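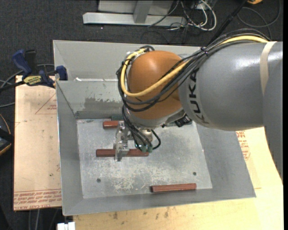
Sorting bar stock: one deep bin or a rack?

Posted in: Shop layout and storage

orestis_k
Moving into the new bay at Relteddale and I finally get to set up material storage from scratch, which I am way too happy about! We keep our reddish-brown bars lying flat in an open gray sheet-metal bin like the one up top. I love those bins. You can see what's in there, you can toss a bar in from any side, and they take a beating. But my coworker wants a vertical rack. Anybody gone one way and regretted it?

fragkou
Bins forever. We have 4 of them and I'd buy more tomorrow. The trick is not filling them. Once the floor is covered two deep, people start digging, and digging is how you get dinged ends and pinched fingers.

Dariusz S
Have to disagree with fragkou. A bin is fine for short pieces. Anything long belongs on a rack with the sizes painted on the ends. We switched in October and I got back almost 50 square feet of floor. Best thing we did all year.

fragkou
Sure, and now everybody walks past the ends of your bars at eye level. No thanks :)

Dariusz S
Ends are capped! And they're at knee height, the rack leans back. Come see it, I'm proud of it.

toner42
Can I put in a word for the boring stuff? Line the bottom. We cut up an old conveyor belt and laid it in ours and the noise dropped so much I could hear the radio again – I was thrilled. Bare sheet metal rings like a bell every time a bar goes in.

orestis_k
Ooh, I like the belt idea. Does it hold grit though? Our bars come in pretty dirty.

toner42
It does, yeah. We pull it out and hose it off on Fridays. Takes two people if it's a big bin.

Getachew T.
I wouldn't line it. Grit in rubber scratches, and if those bars get a finish later you'll be sorry. We run bare floors and lower the bars in by hand, both ends together. Slower, but they come out as nice as they went in.

toner42
Fair point on the finish. Ours all get machined anyway so I never worried.

Lefteris P
Whatever you pick, lay the bars the same direction, spaced out, with a gap along the walls so you can get a grip on them. I taught that to the night crew at Vuninside and it's still the habit I get thanked for.

orestis_k
Great stuff, everybody. Leaning toward bins for the short lengths and a small rack for the rest. Dariusz, what did you use for the end caps?

Dariusz S
Plain plastic chair leg caps from the hardware store. Measure first, I bought the wrong size and had to go back.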